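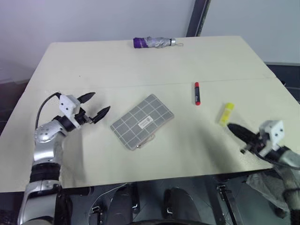
Lost Property Handling on a Suburban Bus Network

Project report, second-year Transport Operations
Tomás Ramalho and Kaan Toprak
Submitted 2023-03-21

1. Background

Pravbridge Transit runs its buses out of two depots, Kaltberg Road and Magalhães Street. Items left on board are handed in by drivers at the end of a shift, tagged, and held for a fixed period before disposal. A compact umbrella or a fabric pouch is a typical entry: low in resale value, easily carried, and hard to match to an owner from a written description alone.

The operator asked for a review of how items are recorded, stored and returned. Our brief covered record keeping and retrieval. It did not cover security incidents, or items passed directly to police.

2. Data

The operator supplied its register as a single spreadsheet export. After removing duplicate rows and test entries, 1,823 records remained. Each record has a tag number, route, depot, date received, free-text description, storage location and outcome.

The free-text field is the weakest part of the register. Colour is recorded inconsistently, with "grey", "gray" and "dark" used for what may be the same item. Brand names are sometimes entered in place of the item type. Staff at Magalhães Street tend to enter the item type first, while those at Kaltberg Road often begin with the colour. A search on the first word of the field therefore behaves differently depending on the depot.

The storage location field was blank in many older records. We kept these records for the analysis of descriptions but left them out of the retrieval trial.

3. Method

3.1 Category scheme

We drafted a scheme of nine categories: bags and pouches, umbrellas, clothing, electronics, keys, cards and documents, eyewear, mobility aids, and other. Each record was coded by one author and checked by the other. Where we disagreed, the record was discussed and a coding rule was written down. Most disagreements involved containers with contents, such as a pencil case holding a phone charger. The rule adopted was to code the container and list the contents in a second field.

3.2 Retrieval trial

Forty records were drawn from the current holdings at Magalhães Street. For each one, a staff member who had not entered the record was given a short owner-style description and asked to find the item. The trial was run once with the existing register and once with a revised register using the category scheme. Different staff were used for the two runs to limit learning effects. The trial took place in February, outside the morning peak.

A search was stopped if the item had not been found when the staff member was called back to the counter. These cases were marked as incomplete and are not counted as failures.

4. Findings

Searches using the revised register were generally shorter. The difference was clearest for umbrellas and clothing, where the old register returned long lists of near-identical entries. There was little change for keys, which are already kept on numbered hooks and can be found without the register.

The revised register did not help when the item had been shelved in the wrong place. This occurred at the boundary between "bags and pouches" and "other", where small cosmetic cases and lunch bags had been split between two shelves. Changing the software would not correct this. A printed list of borderline items at the shelving bay would be a cheaper measure.

Staff told us that owners who telephone often give the route and time of travel before describing the item. The present search screen asks for the description first. Reversing the order of these fields would match the way calls proceed.

5. Software options

We looked at two options. The first was Tratico, a records package already licensed by the operator for its maintenance division. It supports fixed categories and required fields, but adding photographs needs a separate module. The second was to keep the spreadsheet and add drop-down lists. This carries no licence cost but does not prevent two users from overwriting each other's entries.

6. Recommendations

6.1 Adopt the category scheme at both depots and make the category a required field.

6.2 Record primary colour from a fixed list, with patterns entered separately.

6.3 Place route and time of travel first on the search screen.

6.4 Keep the spreadsheet with drop-down lists for the time being, and review Tratico when the maintenance licence is next renewed.

7. Limitations

The retrieval trial was held at one depot only, and the layout of the shelving at Kaltberg Road is different. Owner-style descriptions were written by us and may be clearer than those given by actual callers. We had no access to records of unsuccessful enquiries, so the share of owners who call and do not recover their property could not be estimated.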